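Chamoun Self Storage: your questions

Updated 2021-09-24. Quick answers, will add more when we get a minute. Anything missing, ring the desk.

What sizes have you got?

Smallest is a locker, 20 sq ft. Then 50 and 70. Nothing bigger at the moment, the big ones all went in May and there's a waiting list. Ask Lambros Politis at the desk to put you on it.

How do I know which size I need?

One-bed flat, go for 50. Two-bed with a sofa and a washing machine, 70. Boxes and a bike, locker will do if the bike comes apart. People nearly always book too big. You can move down a size at the end of any month, no charge, just tell us before the bill goes out.

What do I need to bring on the first day?

Photo ID, something with your adress on it from the last three months, a bank card. Padlock if you have one. We sell them at the desk if not.

When can I get in?

Six in the morning till ten at night, every day. Desk is staffed nine to five, shut Sundays. Your gate code works without us. If it doesn't, you're probably forgetting the hash at the end.

Can somebody else use my unit?

Yes. Add their name to the form, they get their own code. Please don't hand yours out. We can't tell who's been in if five people share one.

What can't I store?

Food. Anything alive. Petrol, paint thinner, gas bottles, fireworks. Tyres are fine but not more than one set. Mowers and strimmers, drain the tank first and let it air at home for a day or two. No cash or jewellery either, the insurance won't touch it.

Is it heated?

No. Dry and aired, not heated. Wood furniture is OK over winter if you keep it off the floor and don't wrap it in plastic. Use old sheets. Ask for pallets, they're free while we have them. 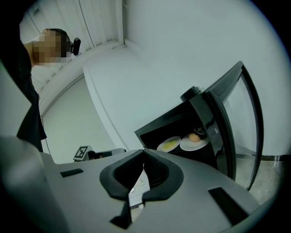 Do I have to take your insurance?

No, but you do need some. If your home policy covers goods in storage bring the page that says so. Otherwise ours goes through Vavosance and gets added to the monthly bill. Claims go to them directly, form's at the desk. Take photos of anything worth having before you lock up.

How do I pay?

Card or direct debit. First month up front plus a £22 deposit, which you get back when you leave the unit swept and empty. Swept means swept. We do check.

What if I pay late?

Seven days' grace. After that your code stops till it's sorted. Talk to us before it gets that far, we'd sooner split a bill over two months than chase anyone. Iason Sotiropoulos does the accounts, he's in mornings.

Do you have trolleys?

Yes, flat ones and the two-wheeled sort. Bring them back to the front please. They end up at the far end of the corridor every single weekend.

Can you take deliveries for me?

Small parcels, yes, if your unit number is on the label. Pallet deliveries need a day's notice. No signing for anything cash on delivery.

Do you do removals?

Not ourselves. Jikameck and Durine both know the site and where to park. Get a quote from each, prices go up and down. Book early for the end of the month.

Can a van get up to the door?

Transit size, fine. Anything taller, ring first, there's a low bar on the side entrance. Use the front one and reverse in.

Can I work in my unit?

Sorting boxes, yes. Running a business out of it, no. No sleeping, no cooking, no charging batteries overnight.

How do I leave?

Fourteen days' notice, email or a note at the desk. Empty it, sweep it, take your padlock off. Deposit goes back on the same card within a week. If we find a padlock still on, we have to asume you're still in there and the rent carries on.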